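Wer baut, soll auch aufräumen

Ein Roboter, der Spielzeug und Geschirr vom Tisch sammelt, muss nicht aus dem Labor kommen. In der Gemeinschaftswerkstatt Lisenow arbeiten wir seit Juli an einem, 12 Abende bisher. Der Arm greift inzwischen Becher. Bei flachen Ringen versagt er meistens.

Ich halte das für den richtigen Maßstab. Wer nur mit gleichen Würfeln auf leerer Fläche testet, lernt wenig über Wohnungen. Unordnung gehört von Anfang an dazu – auch wenn die Trefferquote darunter leidet.

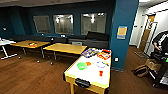 Der Tisch mit Schale, Becher und Kleinteilen, rechts der Arm.

Gegen Bausätze habe ich nichts. Aber wer zwei Monate an Kabeln und Greifern sitzt, kann einen Fehler später selbst finden. Fertige Geräte geben meist nur einen Fehlercode aus. Werkstätten sollten deshalb ihre Baupläne offenlegen, samt der Versuche, die gescheitert sind. Unsere Liste hat 39 Einträge, und sie hängt für alle lesbar neben der Werkbank.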